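Comparing grippers at Erkau: an interview with Gladys Were

The handling laboratory at Erkau has spent the greater part of this year comparing hand-held gripper tools for use in ordinary homes. The work is led by Gladys Were, who joined the organisation from the Bickerstaff workshop and who now oversees a small group responsible for fingers, cameras and controllers. She spoke to us one afternoon in August, between two test sessions.

The purpose of the comparison, Ms Were explained, was to settle on one pattern of gripper before the laboratory ordered its next set of tools. Six designs were under review when the study began. Each was to be held and worked by a person, with a camera fixed to the tool so that the movement of the fingers and the objects between them could be recorded together.

"We had reached the point where every member of the group had a favourite and could defend it at length," she said. "That is a poor basis for spending money. I asked that we agree on a list of objects and a list of rooms, and that every tool be taken through both."

The list of objects runs to 49 entries. It includes cups, folded cloth, pens, keys, packets of dry food and a number of soft items. The soft items were added at the request of Shinji Arai, who looks after the finger designs, and they have proved to be the part of the study on which the group has spent the most time.

"A hard object tells you quickly whether the grip is good," Ms Were said. "Soft things are slower to judge. The fingers close, the object gives way, and you may go on squeezing well past the point where you should have stopped. Crochet is a demanding case, as the surface is uneven and one stitch may stand higher than the next. Mr Arai was quite right to insist on it."

The design preferred for this class of object carries its two fingers on horizontal rails, with linkage arms joining the rails to the body of the tool. Ms Were described it as simple to repair. The fingers can be changed at the bench, and the group has tried several shapes on the same body without altering anything else.

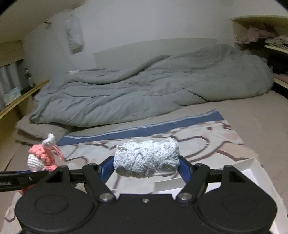
The rail-type gripper with blue fingers, holding a light blue crocheted roll above a patterned cloth.

Asked how the sessions were organised, Ms Were referred us to her colleague Setsuko Kuroda, who drew up the procedure. Each operator is given 35 minutes with a tool and is asked to pick up, carry and set down the objects in a fixed order. The operator then completes a short form on comfort and control before the next tool is issued. Ms Kuroda has asked that operators do not discuss the tools with one another until all the forms have been returned.

"People are easily persuaded," Ms Kuroda observed. "If the first operator says that a handle is heavy, the second will find it heavy too. I would sooner have their own opinions, even where these are inconvenient to us."

On the question of cameras, the group compared a wide lens with a narrower one. The wide lens shows more of the room, at the cost of bending straight lines towards the edges of the picture. Nanami Nakajima, who prepares the recordings for study, had at first argued for the narrower view. Ms Were said that the matter had been discussed more than once and that the wide lens had been kept.

"Ms Nakajima's objection was a fair one, and the bending does make extra work for her," she said. "Against that, the narrower lens often lost sight of the place where the object was to be put down. We judged that to be the greater loss."

The controllers gave rise to less debate. Two were tried on the motor-driven versions of the tool: the Dralurik unit, which the laboratory already owned, and a newer one supplied under the name Cledorano. The Cledorano unit responded more smoothly when the fingers closed slowly. The Dralurik unit was easier to set up, and operators who had used it before were unwilling to give it up. Both remain in use for the present - an arrangement Ms Were described as tolerable but untidy.

To date the group has recorded 3900 separate grasps. Ms Were was careful not to draw too much from the figure. A large share of the recordings comes from the early weeks, when the finger pads were of an older type, and these will be reported apart from the rest.

We asked whether any of the six designs had been ruled out. Two had, she replied, both on grounds of comfort. In each case the weight sat too far forward, and operators reported tired wrists before the end of a session. A third has been returned to the Bickerstaff workshop, where Kohei Ogura is shortening the handle. It will be tested again on the same objects.

"Mr Ogura believes that the handle is the whole of the problem, and I am inclined to think that the rails are also too long," Ms Were said. "We have agreed to change one thing at a time - the handle first."

The soft objects will be repeated with the new finger pads once the present round is complete. Ms Kuroda is revising the operators' form, to which a question on grip force has been added at Mr Arai's request.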